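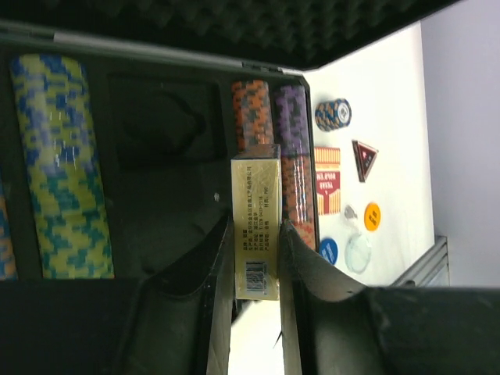 4.2 Setting Up a Cash Table

This section applies to Gosten Table Manager in cash mode. For tournament blinds and payouts, see section 5.

1. From the home screen, select Tables, then New. Enter a table name. Names longer than 99 characters are not saved.

2. Set Game Type to Cash. The blind timer is turned off and grayed out.

3. Under Chip Values, enter one value per color, lowest first. Leave unused colors blank – a zero is read as a valid chip and will appear in the count screen.

4. Enter the starting bank. The default is 1,000.

5. Select Decks and choose 2 if the dealer alternates packs. The Shuffle Reminder then appears at the end of each hand.

6. Add players by seat. A seat can be left open and filled later from the Seat menu.

7. Select Save, then Open Table.

Note: Chip values are locked once the table is open. To change them, close the table, cash out all seats and repeat from step 3.

Caution: Reset Table erases all buy-in records for the session. Export the log first (Menu > Log > Export).

If the bank total is shown in red, the buy-ins entered exceed the bank. Correct the last entry or raise the bank under Table > Bank – the hand in progress is not affected.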